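Rerkley Skate Forum > General > Old Fellas and Late Starters

Thread: Going back to softer bushings at 40-something, talk me out of it

mahtab_r
Jul 15, 2018

Hi all, long time reader and not much of a poster, so forgive the essay. I rode every day as a teenager, then had a very long break (kids, knees, a job with a lanyard) and got back on a board in January. My old setup was rock hard everything because that was what the older boys at the park had, and you copied the older boys. I built the new one the same way out of habit and I can hardly turn it. I'm doing these enormous bus-driver arcs around the car park behind Letis and by the end of it my ankles are cooked.

My neighbour reckons I should go as soft as I can get and stop being proud. My brother says soft bushings are for cruising to the milk bar and I'll get wheelbite the first time I drop in on anything. Who's right? I'm not heavy, I ride mostly flat ground and the small mini ramp at Valcárcel, and I'd love to have my kickturns back before my daughter overtakes me, which at this rate is a couple of weeks off.

Mahtab

cestmir_v
Your neighbour. I've ridden loose since I was a kid and people used to pick up my board, have one push on it and hand it straight back like it had a disease. You get used to it faster than you'd think, and once you have, a stiff board feels like steering a wardrobe. Go soft, put up with the wobbles for a fortnight, and don't touch the kingpin nut in that time no matter how much you want to.

BabakB
Going to disagree with my good mate Čestmír here, as I have at every park in the city. Loose is lovely when you already have the balance for it. Coming back after a long spell off, on ramps, I'd want something in the middle. I went straight to the softest set in the shop when I came back and got pitched off at the bottom of a bank with my front wheel jammed against the deck. Colour of my elbow that week was something to behold.
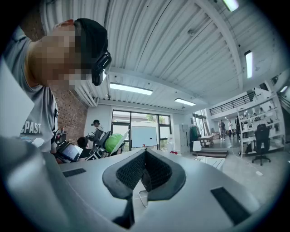 Beanie weather.

What I'd do is swap the bottom bushing for a medium and leave the top one alone. Cheap, takes 15 minutes on the kitchen bench, and if you hate it you've lost nothing but the cost of one little lump of urethane. Bring the old one back out if it all goes wrong.

cestmir_v
Mate, you got wheelbite because you had giant wheels and no risers. I was there! I told you in the car on the way! That wasn't the bushings' fault.

BabakB
It was partly the bushings' fault.

nima_n
Can I ask the boring question, how old are the ones in there now? If they came off the old setup they may have simply gone hard. I pulled a set out of a board that had lived in Mum's garage and they crumbled like stale fruitcake. A fresh set of the same hardness felt like a different board altogether.

mahtab_r
Oh dear. The trucks are my originals, yes. I only bought a deck, wheels and bearings. I never even thought about it. I've just been out to the laundry to look and there's a crack right around one of the bottom ones that I could get a fingernail into.

nima_n
There's your bus.

AzadehF
Late mornings are when I'm at Valcárcel too, Mahtab, so come and say hello! I'm on the red deck, usually sitting down. I'd go with Babak's idea but with both bushings new, obviously. I had Astach mediums in mine for 2 years and they were plenty turny for that ramp. And please check your pivot cups while it's all in bits. Mine squeaked so badly that a fellow with a pram asked if I was all right.

cestmir_v
Fine, mediums. But back the nut off a bit further than feels sensible. That's my final offer.

mahtab_r
You're all very kind, thank you. New mediums and pivot cups ordered, and I've told my brother he was half right, which he has taken as a complete victory. Azadeh, I'll look out for the red deck. I'll be the one with the ten-year-old telling me to bend my knees.

BabakB
Let us know how they feel, and bring a skate tool so you can fiddle between runs. Čestmír has had mine since January.

cestmir_v
It's in the glovebox. Come and get it.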